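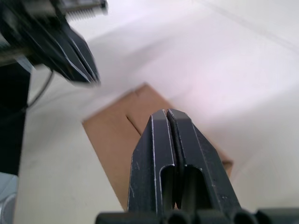 Home News Classes Swap Shelf Visit

Cardboard gets its own Friday at the Cutberg

The Cutberg Community Workshop is giving a whole evening to the humble brown box! Packing Night starts this Friday at 6:30 p.m. in the downstairs room, and it will run every Friday through the end of December.

The idea came from the Swap Shelf, which has been sending household goods to new homes all year. The shelf passed along 1,528 items by the end of last month — mugs, lamps, board games, one very heavy bread machine — and a lot of people asked for help getting theirs to family in other states. Until now the answer was a roll of tape and good luck.

Hidayah Liem will lead the sessions. She spent years in the shipping room at Koskela, the lighting shop on Valetti Street, and she can talk about corrugated board for as long as you let her (we let her go for most of an afternoon, and it was great). Her first lesson is all about closing a box: bring the two long flaps together so they meet cleanly, run tape the full length of the seam, then add a strip across each end.

"People put five layers down the middle and leave the ends bare," Liem said. "Then they wonder why the corners open up. Give me one good strip and two short ones any day."

She'll also cover how to size a box to what goes in it, how to wrap plates so they stand on edge, and how to cut a tall carton down to a shorter one with a ruler and a dull butter knife for scoring. That last trick got a round of applause at the trial run, and it deserved it. You score the new fold line on all four sides, slit the corners down to it, and the flaps fall right into place.

Each session has room for 12 people and lasts two hours. There's no charge. Tape, paper and almost 50 flattened boxes are already stacked by the stairs, most of them from the Feseo bakery next door, so the room smells faintly of cinnamon. Bring up to three things you want to pack, and please leave anything with liquid in it at home. Kids are welcome with an adult, and there will be a corner set aside for them to build whatever they like out of the scraps.

Sign up at the front desk or just come by a few minutes early. If you have clean boxes with good flaps, drop them off any time the workshop is open — the small and medium sizes go fastest.

Last updated: Friday, 9:15 a.m.

Contact the Workshop | © Cutberg Community Workshop | Back to top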